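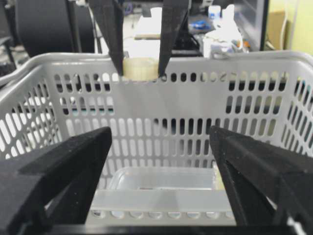
Vasteo 双腕ピッキングキット よくある質問

導入前のお問い合わせと、ご利用中のお客様からサポート窓口に寄せられた質問をまとめています。価格とリース条件は取扱店によって異なるため、このページには載せていません。製品の取扱説明書と記載が違う場合は、取扱説明書を優先してください。

キットの内容について

Vasteoには何が含まれていますか

アーム本体(左右)、Zumtonグリッパー、手先カメラ、固定カメラ、制御用の小型PC、非常停止スイッチ、ケーブル一式が含まれます。動作の登録と再生に使うソフトウェアFlemusは、小型PCに導入済みの状態で出荷します。作業台、モニター、キーボードは含まれません。モニターはHDMI入力のあるものをお使いください。

片腕だけの購入はできますか

できます。ただし、あとからもう一方の腕を追加する場合は左右の位置合わせをやり直す必要があり、登録済みの動作のうち両腕を使うものは新しく作ることになります。将来両腕で使う予定があるなら、最初から双腕構成を選ぶほうが手間は少なくなります。

どのような作業に向いていますか

かごや容器からの小物の出し入れ、容器から容器への移し替え、箱詰め前の仕分けなど、机の上で完結する軽い作業です。食品保存容器、キャップ、テープ、小型のボトルといった日用品を想定して設計しています。連続運転で速度を競う用途には向きません。1分あたりの処理数が決まっているラインをお持ちの場合は、専用機をご検討ください。

扱える重さはどのくらいですか

片腕で1000グラムまでです。この値はグリッパーの先端でつかんだときのもので、腕を伸ばしきった姿勢では余裕が小さくなります。中身の入った容器を持ち上げる予定がある場合は、中身を含めた重さで計算してください。両腕で支えても上限が2倍になるわけではありません。

設置について

作業台にはどのくらいの広さが必要ですか

アームの取付板を固定できる、ぐらつきのない台を用意してください。台の奥に壁や棚がある場合は、アームの肘が当たらないだけの隙間が必要です。設置前にBiswasから設置図をお送りするので、実際の台に紙を置いて確かめることをお勧めします。

専用の部屋や柵は必要ですか

Vasteoは低出力のアームですが、動作中に手を入れることを前提とした製品ではありません。設置場所ごとにリスクアセスメントを行い、その結果に従って柵や区画を決めてください。非常停止スイッチは、操作する人が座ったままでも立ったままでも押せる位置に置きます。

作業台のまわりに物が置いてあっても動きますか

動きます。手先カメラの映像にはかごの向こう側も入るので、画像の中にボトルや段ボール箱、ケーブルなどが見えていることは珍しくありません。Flemusでは作業範囲を画面上で指定でき、範囲の外にある物はつかむ対象から外れます。気をつけていただきたいのは、対象物とよく似た物が範囲内に残っているときと、照明の下で布や袋が強く反射するときです。登録時と再生時で周囲の配置が大きく変わる場合は、確認用の再生を低速で一度行ってください。

照明に条件はありますか

直射日光が時間帯によって差し込む場所は避けてください。午前中に登録した動作が夕方にうまく再生されないという問い合わせの多くは、窓からの光が原因でした。天井照明だけで足りる部屋がほとんどですが、深いかごの底を扱う場合は卓上ライトを追加すると認識が安定します。ライトを追加したら、追加した状態で動作を登録し直してください。

据え付けは自分でできますか

工具の扱いに慣れた方であれば可能です。訪問設置を希望される場合はBiswasに依頼できます。訪問は平日のみで、土曜日は電話での案内だけになります。設置後の位置合わせはFlemusの画面に従って進めます。途中でやめると最初からになるため、時間に余裕のあるときに始めてください。

グリッパーについて

Zumtonグリッパーの指はどんな形ですか

先端に向かって細くなる、黒いつや消しの指が向かい合っています。用途に合わせて標準指と細指から選べます。標準指は幅があり、容器の縁や箱の側面のような平らな面をはさむのに適しています。細指は、テープの巻きや小さな輪のように、縁の近くでつまみたい物に使います。左右の腕に別の指を取り付けても構いません。その場合はFlemusの設定画面で、腕ごとに指の種類を指定してください。指定を忘れると、開き幅の計算がずれます。

指はどのくらいの頻度で交換しますか

毎日使う場合は8か月を目安にしてください。先端の面取り部分が丸くなってきたとき、表面に白い筋が出てきたとき、細かい欠けが見つかったときは、期間に関係なく交換します。交換用の指は左右1組で販売しています。片側だけの交換は高さがそろわなくなるためお勧めしません。

指を自分で作って取り付けてもよいですか

取付部の図面を公開しているので、自作の指を使うことはできます。3Dプリンターで作る場合は、積層の向きと力のかかる向きに注意してください。自作の指が原因で起きた破損は保証の対象外です。また、指の長さを変えたときは、手先カメラから見える範囲も変わります。先端が画像に入らなくなる長さは避けてください。

柔らかい物や薄い物はつかめますか

柔らかい物は、握る力を下げればつかめます。Flemusの握力設定は7段階で、出荷時は中央の4です。薄肉の樹脂容器は2か3から試してください。机に張りついた紙やフィルムのように、指の入る隙間がない物はつかめません。カードやラベルを扱いたいというご相談もありますが、吸着式の手先は現在用意していません。

カメラと認識について

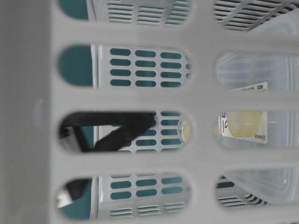

固定カメラの役割は、手先カメラから見えない側を補うことです。手先カメラはアームと一緒に動くので、つかむ直前には対象物に近づきすぎて全体が入らなくなります。固定カメラは動かないため、登録時と再生時の画像を比べる基準にもなります。かごの横に置く場合は、壁が手前に大きく写ることを見込んで位置を決めてください。長円形の穴が開いた白いかごなら、穴を通して中の透明な容器や白いラベルまでは写りますが、穴と穴の間の桟に隠れる部分は残ります。かごの中身を上から見たいときは、付属の支柱を使ってカメラを縁より高い位置に上げます。横から見る配置を選ぶ利点は、容器が底まで下りているかどうかを確かめやすいことです。

透明や半透明の容器は認識できますか

認識できますが、不透明な物に比べて条件が厳しくなります。透明な容器は背景が透けるため、かごの穴や机の模様が容器の表面にあるように写ることがあります。Flemusの登録画面で「透過物」を選ぶと、色よりも縁の形を優先して探すようになります。背景に無地のシートを敷ける場合は敷いてください。シートの色は、容器と明るさの差が出るものであれば何でも構いません。

容器の中に別の物が入っている場合はどうなりますか

容器と中身を別々の対象として登録します。中身だけを取り出す動作と、容器ごと持ち上げる動作は、握る位置も開き幅も違います。一つの動作にまとめると、中身の位置が少しずれただけで再生が止まります。手間に見えても分けて登録してください。

固定カメラを動かしてしまいました

位置合わせをやり直してください。少ししか動いていないように見えても、つかむ位置では指が容器の縁に当たるほどの差になることがあります。位置合わせのやり直しで登録済みの動作が消えることはありません。

録画は保存されますか

初期設定では、動作の登録時と、再生が途中で止まったときの画像だけを小型PC内に保存します。外部への送信は行いません。サポートに画像を送る場合は、お客様が画面で選んだものだけが送られます。作業場所に人の顔や書類が入る可能性があるときは、送信前に必ず中身を確認してください。

動作の登録について

動作はどうやって教えるのですか

操作用の小さなアームを手で動かすと、本体のアームが同じように動きます。その動きをFlemusが記録します。プログラムを書く必要はありません。登録は1回でも終えられますが、対象物の置き場所を変えながら何度か記録したほうが、再生時のずれに強くなります。

両腕を同時に使う動作も登録できますか

できます。一方の腕でかごの中を見ながら、もう一方の腕で小物をかごの縁まで運ぶ、といった分担がよく使われます。注意が必要なのは縁の付近です。両方の手先が同じ空間に入ると、指どうしが当たることがあります。Flemusには干渉の監視機能があり、手先の間隔が設定値を下回ると両腕とも止まります。何度も止まる場合は設定値を小さくする前に、腕の入る向きを見直してください。奥から入る腕と手前から入る腕に分けると、たいていは解消します。

深いかごの中ではどこに気をつければよいですか

手首の太い部分が縁に当たらないかを先に確認します。指先は底に届いていても、手首が先に縁に触れる姿勢になっていることがあります。かごの壁と容器の間に指を入れる動作では、指の厚みに加えて少し余裕を見てください。樹脂製のかごは軽いので、指が触れただけで動きます。裏に滑り止めを敷くか、机に固定しておくと再生が安定します。

つかんだ物を落とします

次の順に確認してください。

指の先端に汚れや油がついていないか。
指の種類の設定が、実際に付いている指と合っているか。
握る位置が対象物の端に寄りすぎていないか。
握力設定が低すぎないか。

握力を上げるのは最後にします。薄い輪や筒は、強く握ると断面がつぶれて指から抜けやすくなります。

輪や短い筒の形をした物がうまくつかめません

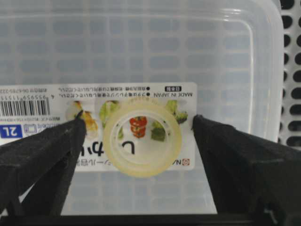 Saadet Dağdelen

この項目はサポート担当の私が書いています。輪の形をした物は問い合わせが多く、原因もだいたい決まっているので、少し長めに説明します。

まず、輪を外側からはさむのか、片方の指を輪の中に入れて縁をつまむのかを決めてください。外側からはさむ場合、指は輪をまたぐように下ろします。食品保存容器の底に輪が寝ているときは、指の開き幅だけでなく、開いた指が容器の壁に当たらないことも確かめます。輪が容器の中央付近にあれば外側からで問題ありません。壁に寄っているときは縁をつまむほうが確実です。

次に、下に敷かれている物の影響です。半透明の輪は中央が抜けているので、輪の内側に下の模様がそのまま写ります。商品ラベルの上に載っていれば、真ん中にミニトマトやサラダの写真が見えることになり、認識が輪を一つの物として捉えられないことがあります。ラベルを外せるなら外してから登録してください。外せない場合は、輪の位置を変えた記録を増やします。ラベルの文字が逆さに写っていても、認識には影響しません。Flemusは文字を読んでいないからです。

下ろす高さも見落とされがちです。指先を容器の底に押しつけるまで下ろすと、容器ごと滑ります。底に触れる手前で止め、輪の側面をはさんでから上げてください。輪の高さが低いほど余裕がなくなるので、背の低い輪では標準指より細指のほうが楽です。

それでも再生が安定しない場合は、止まったときの画像を3枚まで選んで送ってください。手先カメラの画像に加えて、固定カメラの画像が入っていると助かります。指の種類、握力設定、容器が透明か半透明かも書き添えてください。

保守とサポートについて

日常の手入れは何をすればよいですか

使い終わったら、指の先端とカメラのレンズを乾いた柔らかい布で拭いてください。アルコールは指には使えますが、レンズの保護面には使わないでください。月に一度、ケーブルの根元と取付ねじのゆるみを確認します。注油は不要です。

食品に直接触れる作業に使えますか

使えません。指もアームも食品接触用の材料ではなく、水洗いもできません。包装済みの商品や、空の容器を扱う範囲でお使いください。洗浄後の容器を扱う場合は、水滴のない状態にしてから作業を始めてください。

ソフトウェアの更新は有料ですか

保証期間中は無料です。期間終了後も現在の版は使い続けられますが、新しい版への更新には保守契約が必要です。更新の前に、登録済みの動作を外部メモリーへ書き出しておいてください。古い版に戻す機能はありません。

修理中に代わりの機器を借りられますか

保守契約のあるお客様には、在庫の範囲で片腕分の代替機をお貸しします。双腕で使っている動作は代替機では再生できません。小型PCの貸し出しは行っていないため、書き出しは普段からしておくことをお勧めします。

購入前に試すことはできますか

Biswasの展示室で、お持ち込みの物を使って試せます。予約制です。実際に使うかごや容器をお持ちください。似た形の別の容器で試しても、穴の位置や透け方が違えば結果は変わります。遠方の場合は対象物を送っていただき、こちらで動作を登録した結果を動画でお返しする方法もあります。送料はお客様のご負担です。

12月の受付はどうなりますか

月の後半は修理品の受け取りから返送までに通常より日数がかかります。年内に戻す必要がある場合は、早めにご連絡ください。

問い合わせるときに必要なものは何ですか

小型PCの裏に貼られた製造番号と、Flemusの版番号をご用意ください。版番号は設定画面の一番下に表示されます。電話の受付は午前10時からです。画像の送付が必要な内容は、Flemusの「サポートに送る」から始めていただくと、版番号の入力を省けます。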